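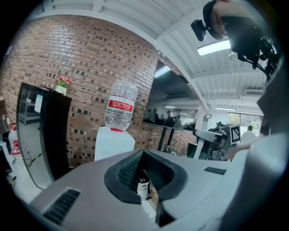 GARKIRTON, November

People like to say that robots are coming to take over all the boring jobs. Grown-ups say it, ads say it, and the company in this story, Costevitz, says it in big letters on its website. Is it true? Let's ask some nosy questions first.

Costevitz packs small parts for other companies. It wants robot arms to do some of the picking up and putting down. The trouble is that a robot arm doesn't know how to pick up anything. You learned when you were a baby, by grabbing spoons and dropping them. A robot has to be shown.

One way to show it is with a gripper that a person holds. The one in the picture has a pale grey body and a black rubber notch shaped like a V, with bumpy ribs on the inside. A small white object with a printed label is sitting down in the notch. Farther back in the room there's a white machine with joints, and a square black-and-white marker is fixed to it. Markers like that help a computer work out where things are.

The Costevitz project is called Wilta. The plan says each task has to be shown 500 times, and there are 9 tasks on the list. Pick it up, put it down, start again. Does that sound like the end of boring jobs to you?

Leokadia Witkowska used to pack boxes at Costevitz. Now she shows tasks for Wilta. "My back feels better because I lift less," she told us. "My wrist is another story. And I used to talk to people while I packed. Now I have to watch my hand."

So her job did change. Some of it got easier and some of it got duller. The company says robots will "free people for more interesting work." We asked what the interesting work would be, and who would get it. The answer was that this is still being decided - and that's a strange thing to leave until later if you're one of the people waiting to hear.

Maldonado, a bigger packing company across town, bought robot arms before Costevitz did. It still has people standing next to them to sort out jams.

Robots may turn out to be a real help in places like this. Lifting heavy boxes all day hurts, and a machine doesn't get sore. But when somebody tells you a robot will make work better, you can ask: better for whom? Did anyone ask the workers? Who teaches the robot, and what will they do when the lessons are over?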